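Trarum Home Build: FAQ

What is it?
Two arms, one bench and 172 printed parts, put together in a shared workshop between other people's bookcases.

Why a drawer unit?
It's cheap, and it has handles.
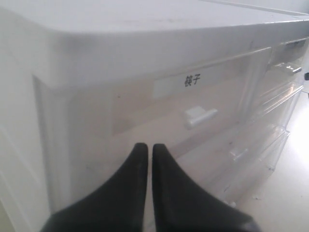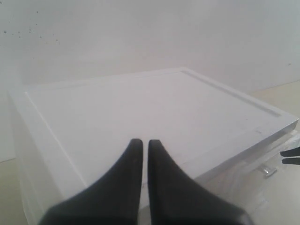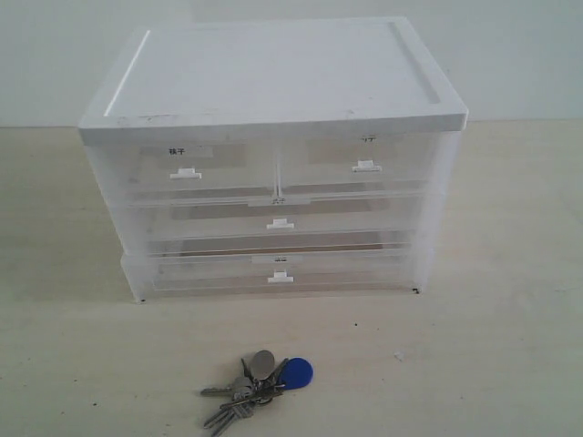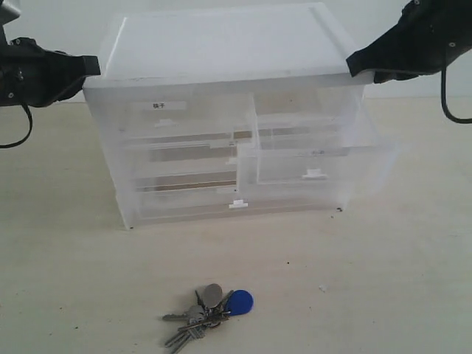
The white drawer unit, seen from four views.

Can I use Sivix grippers?
Yes, with the Lestard adapter — and patience.

How long did it take?
351 hours, plus 59 looking for one screw.

Does it do laundry?
Ask again in May.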